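Vos questions sur le lavage des maillots du club
Imprimer | Envoyer par e-mail

Je reçois toujours les mêmes messages au mois de juillet, alors je réponds ici une bonne fois (et merci à Zoltán Mészáros pour la relecture !).

À quelle température je lave ?
30 degrés, à l'envers, sans adoucissant. L'adoucissant, ça encrasse les fibres et après l'odeur ne part plus.

Et les taches d'herbe ?
Savon de Marseille, un peu d'eau froide, on frotte doucement et on laisse poser deux heures. Sur le blanc je recommence si besoin.

Mon numéro se décolle, je fais quoi ?
Surtout pas de fer directement dessus ! Je mets un torchon entre les deux et j'appuie sans vapeur. Si ça ne tient pas, l'atelier Groden refait le flocage en huit jours.

Le sèche-linge, oui ou non ?
Non. J'ai flingué deux maillots comme ça — plus jamais.

Comment ranger les maillots à encolure bordée ?
À plat. Sur cintre, je trouve que le col finit par bâiller.
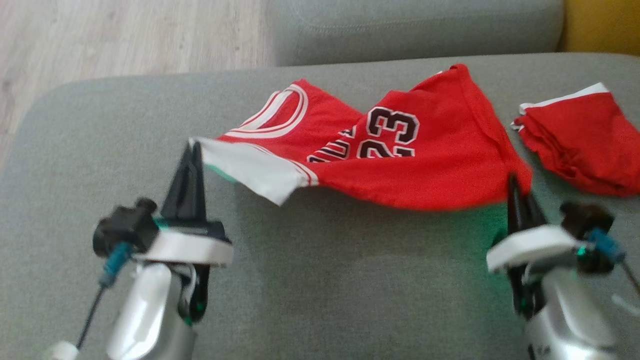

Maillot de basket rouge, encolure blanche à liserés rouges.

Et pour un maillot ancien ?
À la main, eau froide, et on l'essore roulé dans une serviette.

Commentaires (2)

Boglárka Dudás : Le savon a marché sur un short blanc, merci !

Bodin : Et le vinaigre blanc, vous en pensez quoi ? J'en mets un demi-verre au rinçage.

Contact | © Zasix 2019 | Haut de page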